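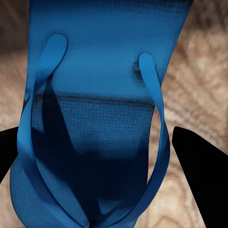

Flumeo Soft-Object Trial Pack for two-finger grippers

If you've ever watched a gripper do beautifully on blocks and cans and then meet a flip-flop, you'll know why we put this pack together. It holds 60 simulated everyday objects, most of them bendy, strappy or oddly shaped, and 19 of those are footwear. Load your own finger model, or start with the plain black pair that comes with the pack, and run both through the same 200 grasps from the overhead camera view.

Eino Halonen built the scoring sheet, and we're rather fond of it - it logs finger position, closing force and slip side by side, so comparing a Saarinen finger with a Zorkholm one takes an afternoon and a pot of coffee.

Wood grain tabletop included, plus two plainer ones. Runs with the Wesier controller, version 125 or later.

Single-lab license, download only. Write to us if your fingers are an unusual shape and we'll gladly help you get them loaded.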